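We use cookies to remember your settings and to count visits. By continuing to read you accept this. OK | Settings

A day at the camera fair in Nestau

I went to Nestau on Monday by the early train, because the fair opens for trade visitors at nine and the hall is full by eleven. I install conference cameras for small town halls and churches, and once a year I like to touch the equipment before I order it. A product page tells me the zoom and the weight. It does not tell me how loud the motor is when the room is silent.

The first stand I visited was Plina. They showed two pan and tilt cameras, one in white and one in black, and a joystick controller which can store 200 positions. I asked if the positions stay in memory after a power cut. The young man did not know, but he called a colleague, and she pulled the plug in front of me and put it back. The camera woke up, turned left and found its last position. The noise was small, similar to a desk fan on low speed. The price for the larger model is 3354 with the controller and 2904 without it, both before tax.

After that I had a long talk with Doaa Zaki from El Khatib. This company makes wall and ceiling mounts, and I have used their products for six years. She explained the new ceiling plate, which has longer slots, so that you can correct the angle after the screws are already in. I told her that on my last job the cable exit was too narrow for the plug – she wrote it down and showed me that the new plate has a wider opening. I bought two pieces directly at the stand.

Lunch was expensive and not very warm. I ate it standing, next to a man who sells hearing loops, and we agreed that the parking has become worse.

In the afternoon I went to the Fusa stand at the far end of the hall. Their camera costs 3050 and follows the speaker without an operator. It worked well with one person. When two people crossed each other, it sometimes stayed with the wrong one, and the seller said that a new software version will come in September. I will wait for it.
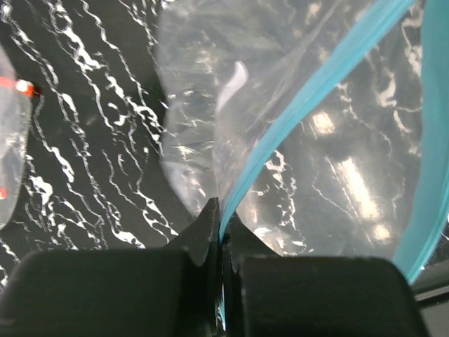
I also asked Fusa about repairs, which is a sore point for me. With their previous model I had to send the camera abroad and my customer was without picture for seven weeks. Now they have a workshop in the country and they lend a replacement during the repair, but only if the camera was registered in the first month. Please check this if you buy one, the card is at the bottom of the box and is easy to throw away.

I left at four with sore feet and too many brochures. For the town hall job I will offer the Plina with the controller, and the ceiling plates are already in my van.

Subscribe to our newsletter! One e-mail per month, unsubscribe at any time.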